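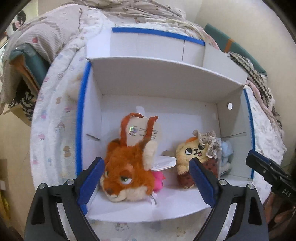 Gebreyes: mixing the second demo, low end keeps collapsing

downtuned_dan_b
Posted 9:40 pm
We're a four-piece, two guitars in B standard, bass an octave below. First demo was done at the rehearsal room in Plestville and came out thin. For the second one I've taken over the mixing and now have the opposite problem. As soon as both rhythm guitars come in, the bass disappears and the kick turns into a click with nothing under it. Band is called Gebreyes, if anyone has heard the first one.

Signal chain: guitars through a Brandix head, one mic per cab, double tracked each side, so four rhythm tracks. Bass is DI only. Kick is a sample blended with the real mic. Master peaks well below clipping, so it's not that.

What would you cut first?

palmmute
Posted 9:52 pm
High-pass the guitars. Start at 90 Hz and keep going up until you miss something, then back off slightly. In B standard the fundamental on the lowest string is near 62 Hz and you do not need it from the guitars. The bass has that job.

oldtapehead
Posted 10:15 pm
Disagree with going straight to the filter. Four rhythm tracks through the same head and the same cab is the cause. Everything piles up at 200 Hz and stays there. Mute the second pair and listen again before you touch any EQ.

palmmute
Posted 10:21 pm
Quad tracking is normal for this style. Half the records he's trying to sound like were done that way.

oldtapehead
Posted 10:30 pm
By people who play tightly enough for it to work, with less gain on each layer. If the gain is the same on all four as it would be on two, you get mush. What was the gain set at?

downtuned_dan_b
Posted 10:44 pm
Same on all four. Just under full. I did wonder.

Muted the inner pair. Bass came back a bit, kick no different. The guitars sound smaller in the choruses, though, and the other guitarist is not going to like it.

kickdrumkeith
Posted 11:05 pm
The kick is a separate fault. You've blended a sample with a live mic, have you checked polarity? Zoom in on a single hit and see whether both waveforms move the same way at the start. If the sample goes up and the mic goes down you are cancelling your own low end, and no amount of EQ will put it back.

Also line up the transients. A few milliseconds is enough to do damage.

downtuned_dan_b
Posted 11:31 pm
Polarity was opposite. Flipped the mic and the low end is there. Annoyed with myself. It also needed moving earlier by a hair on the fast parts.

Bass still not right. It's audible on small speakers only when the guitars stop.

palmmute
Posted 11:38 pm
Duplicate the bass track. Low-pass one copy and compress it hard so the level hardly moves. On the other, high-pass, add distortion and push it until you hear the pick at 900 Hz to 2000 Hz. That second track is what comes through on small speakers. Keep the two in phase, some amp sims add delay and the plugin host doesn't always compensate.

turness_street
Posted 7:12 am
I run live sound, so take this as you like, but a DI-only bass in this sort of music always sounds pasted on to me. Reamp it through a real cab. Turness do a passive reamp box that works well enough and you see them second-hand.

palmmute
Posted 8:03 am
He doesn't need hardware for a demo. A decent impulse response gets him the same result.

turness_street
Posted 8:20 am
Not the same result. A usable one, fine.

oldtapehead
Posted 8:47 am
Did you keep the inner pair muted in the verses? Two tracks in the verse, four in the chorus, and record the inner pair again with the gain well down. That should settle your other guitarist as well.

downtuned_dan_b
Posted 6:55 pm
Going with that. Verses are on two tracks now. Bass split as palmmute described, high-pass on the guitars ended up at 85. We're re-recording the inner pair with the gain at just over half, and I'll put up a clip of track 7 when it's done, as that's the worst of them.

kickdrumkeith
Posted 7:20 pm
Post the old version next to it, level matched.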